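Robot Cell Technician (one machine, many moods)

By Harsh Sandhu
12 Aug 2025
5 min read
38 shares | 4 comments

Drirnbridge is hiring one person to look after one robot. The robot is called Rellis. It has two arms, a gripper on the end of each, and a habit of losing its calibration shortly before visitors arrive. We would like somebody whose actual job it is to deal with this, as opposed to mine, which is supposed to be running the software side and has lately involved a lot of kneeling.

Rellis does household chores, or practices them. It picks things up off floors, puts things in bins, moves things from where they are to where a person would want them. It works in an ordinary furnished room with a parquet floor, and the room is part of the job description. You'd be in charge of the machine and everything within its reach, and a fair amount that's outside its reach but plugged into the same strip.

What a day looks like

You come in and bring the arms up one at a time. Left first. There's a reason for left first and it is written on page two of the setup notes, under a coffee ring. You run each joint through its range and listen. The shoulder on the right has a click that's fine and a different click that isn't, and I can teach you to tell them apart in an afternoon, or you can learn it the way I did, which took until May.

Then you check the grippers. The finger parts wear, the screws back out, and the little bit of play you ignored yesterday shows up as a dropped sock today. We log every gripper change with the cycle count. The current record for a set of fingers is 3000 cycles. The current record for a set of fingers I installed is 1087, and I'd ask you not to bring that up in the interview.

After that it's calibration of the arms against the cameras, then a short test routine, then the day's work, in which you mostly watch and keep one hand near the stop button. When something goes wrong you stop it, write down what it was doing, and only then fix it. People always want to fix it first. The log from our early months is a list of repairs to problems we can no longer identify.
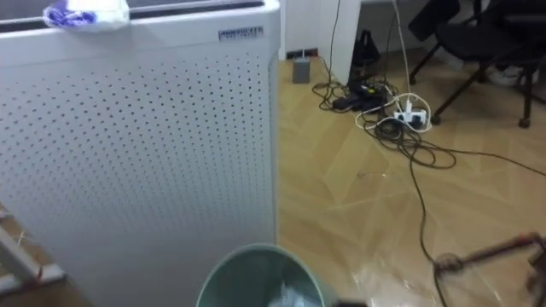 Cable care is a bigger share of the work than anyone applying for a robotics job wants to hear. I'd put it at a third of the week. You'll route power and data, label both ends (both ends, please), swap adapters, and keep the arms from meeting anything they could drag. The master plan for this is called Mornow and it's a drawing on a whiteboard. You'd be inheriting it. You may redraw it. I'd be thrilled if you redrew it, and there's a small budget for clips, sleeving and floor covers that I have been too busy untangling things to spend.

There's also the furniture question. The room gets rearranged on purpose so that Rellis doesn't get too comfortable, and each new layout needs a clearance check at low speed before anybody turns it loose at full speed. Low speed is very slow. Bring a podcast for one ear.

What we need from you

Two years or so of keeping some kind of machine alive. It doesn't have to be a robot. Our last contractor came from packaging lines and was excellent, and the one before that had a robotics degree and put the left wrist on the right arm. Copiers, looms, CNC mills, pinball tables: tell us about it.

You should be able to read a wiring diagram, crimp a connector that stays crimped, and use a torque wrench at the value printed in the manual. Enough Python to run a script and change a number in it. Enough restraint not to change two numbers at once.

You should write clearly. The log gets read by five people, one of whom is Dewulf, our head of testing, and Dewulf replies to vague entries with a single question mark. "Arm weird, restarted" will get you a question mark. So will "fixed."

Comfort on the floor matters, because that's where most of the job is. If getting down there isn't practical for you, say so and apply anyway. We can move the work up to a bench more than we currently do, and we probably ought to.

What you don't need

A cover letter about your passion for the future. Experience with our exact arms. A tie.

The terms

Full time, on site, day shift. Pay is $38 an hour to start, reviewed after six months. Health and dental from the first day. There's no on-call rota, since the robot is switched off at night and so, in theory, are we. Safety training is paid and comes before you touch anything. Lockout applies every time a hand goes inside the arm's range with a tool in it, including when it's "just one screw," and including when the person saying so is me.

The first month you'd work next to me. By the end of it I'd expect you to swap a gripper, recalibrate, and have the machine running again within 75 minutes. I can do it in less, but I skip lunch.

How to apply

Send a résumé and one page about a fault you chased that turned out to be something embarrassing. We read that page first. Send them to the Drirnbridge hiring desk with "Rellis technician" in the subject line. Shortlisted people get a phone call, then a paid half day in the room with the machine, a toolkit, and a fault I've put there deliberately. If you find others while you're at it, please add them to the log.

Applications stay open until we've found the right person.

4 comments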